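Subject: Re: [firdale-civic] Ballot drop box count and the November recall vote
From: Shengli Jia
Date: 5 October 2024
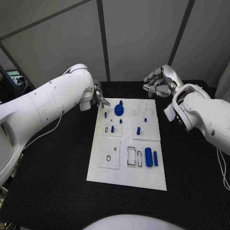
Two robot arms over a white work board.

Babita Shukla wrote:

> The mayor's office says the recall petition fell short by 31 names.
> Does anyone have the actual numbers? Wendt is telling people on his
> show that the clerk threw out every sheet from Sorham, and I would
> like to know if that is true before I repeat it.
>
> Also, is Lascombe still on the November ballot either way?

Babita,

It is not true. I read the clerk's report at the counter, all of it, and took notes.

The charter asks for 2758 valid signatures to put a recall of the mayor on the ballot. The petition had 2727 after checking. That is the 31 you heard. The clerk rejected 700 lines in total. Most were people who live outside the city limits. The next largest group was people who signed twice, where the first signature counts and the second does not.

Sorham turned in 23 sheets. One was thrown out whole, for a missing circulator signature. The rest were checked line by line like everyone else's. So Wendt has taken a single sheet and made it a neighborhood. He has done this before, with the water rates, and he did not correct that either.

I signed the petition and I would sign it again. The mayor sat on the road contract until the bids ran out and then blamed the council for it. But the recall side had the charter in hand from the first day and should have collected a wider margin. Any petition loses lines to bad addresses. Planning to land right on the number was poor work, and the clerk did not cause it.

There is one point I think is open to challenge. The report rejects lines where the printed name is short for the registered name, such as Bill for William. The charter says the signer must be "identifiable from the voter roll." It does not say the names must match letter for letter. I could not find a separate total for those lines - the report puts them under "other." If someone wants to appeal, that is where to look. Ask for the worksheets in writing.

On your second question: yes. Lascombe is running for the open council seat, which is a separate race on a separate line. The recall has no effect on it. The person who told you otherwise may be thinking of the old rule, under which a recall moved every city race to a special election. That was repealed.

I can scan my notes if the list wants them. They are in pencil and some of the page numbers are hard to read.

Shengli

--
firdale-civic mailing list
To leave the list, send a blank message with "unsubscribe" in the subject line.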